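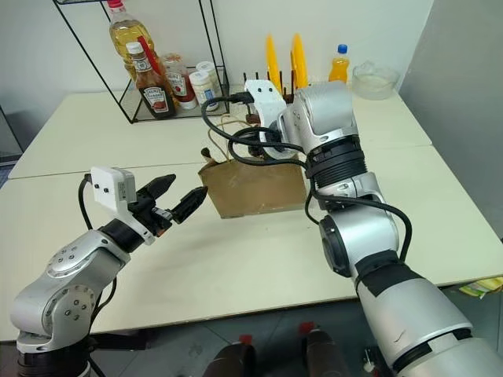

Fig. 1. Gripper with ridged inner surfaces, open.

Riltcombe Angling Course
Handout 2: Choosing and filling a spinning reel
Tutor: Tamsin Bellamy

Bring this sheet with you to the July session, along with your own reel if you have one. The club reels are the Muton (small) and the Umen (medium).

Reel size

The number on the spool tells you the size within that maker's range. Makers don't all use the same scale, so compare the line capacity printed on the spool. For perch and small trout on the canal, the Muton is plenty. For pike, or for casting heavier lures on the reservoir, use the Umen.

Gear ratio

This is how many times the rotor goes round for one turn of the handle. A low ratio winds slowly with more pulling power. A high ratio picks up slack quickly but is harder work with a deep-diving lure.

Filling the spool

Thread the line through the bottom rod ring first, open the bail arm and tie on with an arbor knot. Close the bail arm before you start winding. Keep the line under light tension between finger and thumb — a damp cloth helps with braid.

Stop when the line is 2 mm below the lip of the spool. Too much line and it will jump off in loops. Too little and it drags over the lip and shortens your cast.

Braid slips on a bare metal spool. Wind on 11 turns of mono backing first, then join with a double uni knot. Deligiannis covers this join on page 47 of the course book, with drawings.

Setting the drag

Tie the line to a spring balance and pull steadily. For the club's light mono, the drag should start to give at 600 g. Check it again at the water, and slacken it right off before you put the reel away.

Before next time

Practise the arbor knot until you can tie it without the sheet.
Wipe the line roller and see that it turns freely.
Read the section on leaders.

Revised 6/26/19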